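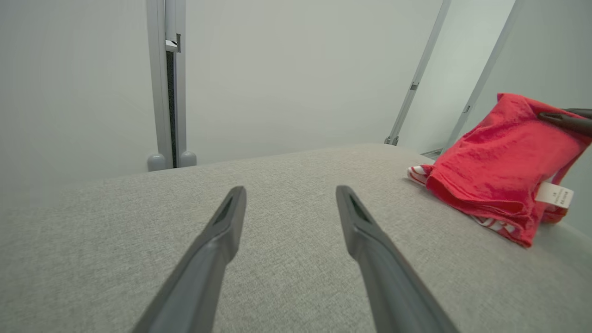

Ladi Tijani writes that the Soltum folding service is the best money the household spends all month, and that I should try it before making any more cracks about robots and laundry. Fair enough. I sent them a bag.

Soltum is the pickup service Ninthorpe has been advertising all over the Montoya side of town. You wash and dry your own clothes, they collect them, a two-armed robot does the folding, and the bag comes back to your door. It costs $9 a bag if you sign up for the year and $10 if you don't. Note what that leaves out. Washing, drying, turning things right side out and putting them away are all still your job, and if you ask me folding was the easy part.

I will say the T-shirts came back fine. Plain cotton is what these machines like. Towels were fine too, although a towel is three folds and a child can do it. My complaints start with everything else.

Sports jerseys
Slippery fabric, big stiff numbers, trim at the neck and armholes that wants to curl. Mine had a crease straight through the lettering, and on an older jersey that's how the print starts to crack. Whoever or whatever does your folding, this works better:

Lay the jersey face down on something with a bit of grip. A bath towel over the table does it, and a bare countertop is hopeless. Pull the hem straight first, with a hand at each corner, and then smooth upward toward the neck. Fold the sides in so the creases land outside the number. If the number is too wide for that, roll the jersey loosely from the hem and leave it rolled.

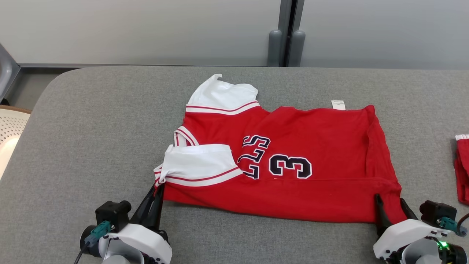

Red jersey on the padded table, gripped at the hem.

Matching sets
I sent in shorts and tops that belong together and they came back at opposite ends of the bag. The help page says sets are "kept together where possible." Put each set in its own mesh bag before pickup. Ninthorpe will sell you one called the Nillcombe, but any mesh bag with a zipper will do the same job for less.

Care labels
Leave them on, at least until you've decided whether you're keeping the service. The sign-up page says clothes with the label cut out may be handled on the general setting. I asked what the general setting is and got a link back to the sign-up page. If a label scratches, tack the loose edge down with a few stitches.

Things I would keep at home
Anything with beads or sequins. Fitted sheets — mine came back as a ball with corners. Bras, baby clothes with snaps, and any sweater you'd be upset to see stretched at the shoulders.

Turnaround
The ad says two days. My first bag took that, the second took almost seven, and it was the one with the school gym clothes in it. I wouldn't send anything you need by a particular day.

So is it worth it? If your hands hurt, or you have four kids in team uniforms, maybe, and I can see why Ladi is happy. For my house, no. A bag of our laundry takes me one TV show to fold, and I get to watch the show. I'd also like to know what the price does after the introductory offer ends in February, which the contract covers in one line saying rates "may be adjusted." If you do sign up, take the single-bag price for a while before you agree to the year, and take a picture of what goes in the bag. The claim form asks for one.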